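Readers of this journal will know that I write seldom about the ownership of public platforms, and then only when a case touches the place in which I live. The proposed purchase of Flitano, the discussion service on which much of Vikdale conducts its civic business, is such a case. The offer from Stivia was put to members on 2024-09-23, and the period for objections runs until November.

The terms are plain enough. Stivia would acquire the whole of the service, retain its name and keep the present rules on speech for 4 years. After that date the rules would be a matter for the new owner alone. Flitano has 4,000 registered members, of whom 197 have so far lodged a formal response. I am one of them, and I have asked that the sale proceed only if the rules are placed in a deed which the owner may not amend without a vote.

My reasons are not those most often heard. Much of the public argument has concerned the political opinions of the buyer, which are well known and to which the buyer is entitled. A service of this kind has always belonged to someone with opinions. The present owners removed two threads on the Vikdale bypass last winter and gave no account of the decision — a fact which those who now speak warmly of their stewardship appear to have forgotten.
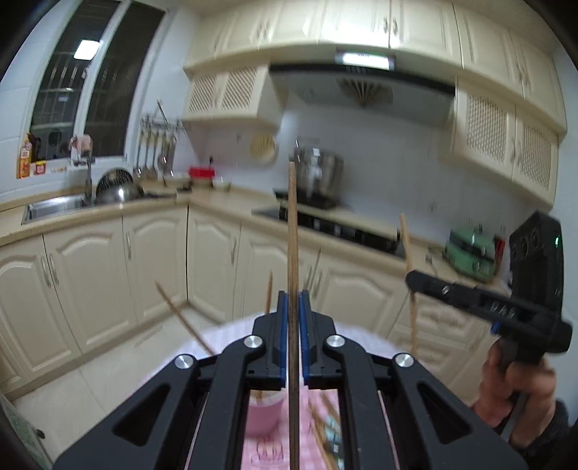
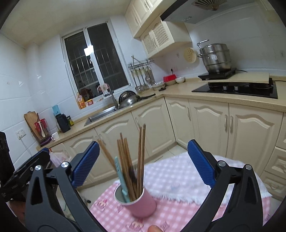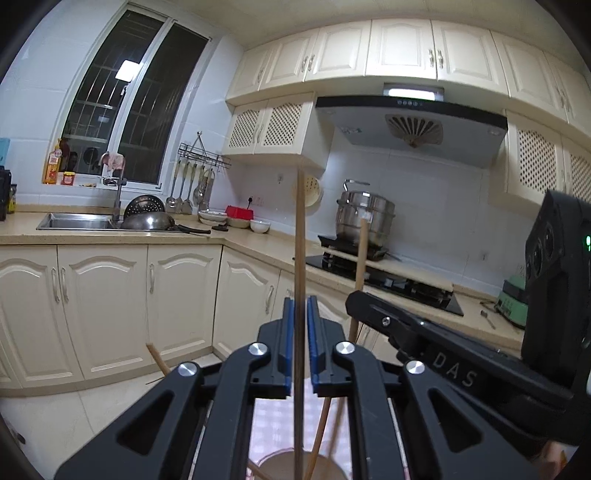

Lò wrote in response to my earlier note that a deed would be worth very little, as an owner who disliked the rules could simply decline to enforce them, and that members would do better to ask for a published record of every removal. I accept the second part of this without reservation. A record of removals, with the rule relied upon in each instance, would have settled the bypass matter within a day. On the first part I remain of my former view. A rule which is neglected can still be cited by the person it was meant to protect, and a rule which has been repealed cannot.

There remains the question of price, on which the papers sent to members are silent. I have written to both parties to request the figure and have received an acknowledgement from Flitano only. Should a fuller reply arrive before the period closes, I shall publish it in these pages with the consent of the sender.

Recent entries
The Vikdale bypass: a note on the missing threads
On voting by post
Flitano and its rules of debate
Local newspapers and the public notice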